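Skarnum Makers Forum > Workshop Projects > Arms and Grippers
Thread: Wrist camera view in simulation, too close or fine?
1,942 views

vmacedo
22 July 2020
Hello all. I am building a small arm at home, four joints plus the wrist, with printed parts and hobby servos. The base is bolted to my workbench in the garage. Before I let it move near anything I care about, I am testing everything in simulation, and I would like your opinion about the camera.

In my model the camera is fixed to the wrist and looks at the table. The table has a wood texture with knots and cracks, and I put a few objects on it. My question is about the distance. When the wrist goes down to the height where I want to start the pick, the camera sees very little. The objects go out of the view on the sides and my detector loses them. From higher up it finds them well.

Should I move the camera back on the bracket, or use a wider lens? The bracket is already printed and took me a full night, so I prefer the lens if it is possible. A render from the low pose is at the end of the thread, I will keep it there so it is easy to find.

catinca_u
Wider lens, but please be careful. In simulation you get a perfect wide lens for free. The real one will bend your straight edges, and then you need to calibrate it again. I did this on my Lockyer arm and I lost two weekends.

How high is the wrist in the low pose?

vmacedo
About 12 cm from the table to the lens. The high pose is 400 mm. (Sorry for mixing the units, my notes are also like this.)

yasirk
I don't agree with the wider lens. Why do you need to detect anything at 12 cm? Take the picture at the high pose, calculate the position, go down without looking. Your table does not move and your objects do not move. Many people put a camera on the wrist and then think they must use it until the last moment.

catinca_u
That works if the arm goes where you tell it. With hobby servos it does not. Mine was wrong by 6 or 7 mm at full reach, and the error was different in the morning and in the evening. A last look when you are close is the only thing that saved my picks.

yasirk
Then fix the servos first. A camera should not be a medicine for a loose joint.

catinca_u
We can't all buy better servos, Yasir.

bev_ruawai
Both of you are a bit right, I think. Valdir, have you tried stopping halfway? High pose to find the object, a middle pose to correct, then down blind for the last part. My gripper fingers cover half of the view at the bottom anyway, so I gave up on the low picture.

One other thing. I looked at your render and I like that you used a rough wood. I trained with a flat gray table and on my real bench the detector found "objects" in every dark spot of the timber. Do you have negatives with only wood?

vmacedo
Thank you Beverley, the middle pose is a good idea. Going from 400 mm I can stop at 200 mm and see how it behaves.

For negatives I have 20 renders with only the table. Is this enough? The knots already gave me a false detection two times, always with the dark one in the corner.

bev_ruawai
Not enough for me. Turn the texture and change the light and you can make a lot more in one evening. Also let the objects be cut by the border in part of your training set, at all sides. If the detector has only seen whole objects it will have a hard time with a view like yours.

agus_f
Reading with interest, I have the same problem with a Suvivar kit. A question for Valdir: how do you label the cut objects? I label only the part that is inside the picture, but my center point then comes out wrong, and the gripper goes to the wrong place.

vmacedo
Same as you, only the visible part. I had not thought about the center. For the round one this is a big difference, because most of it could be outside.

yasirk
And this is again my point. Use the high pose for the center.

catinca_u
Or ignore any box which touches the border, and move the wrist until it does not. Three lines of code. On this one maybe Yasir and I can agree.

yasirk
Yes, this I can accept.

vmacedo
Good, I will try it with the middle pose and the border rule, and keep my bracket as it is for now. Catinca, if you still have the calibration sheet from the Lockyer arm, I would be happy to have it.

Attached, the low pose:
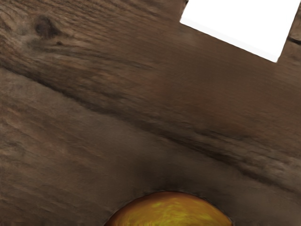 Simulated wrist view, low pose. White object at the top, round one at the bottom, both cut by the border.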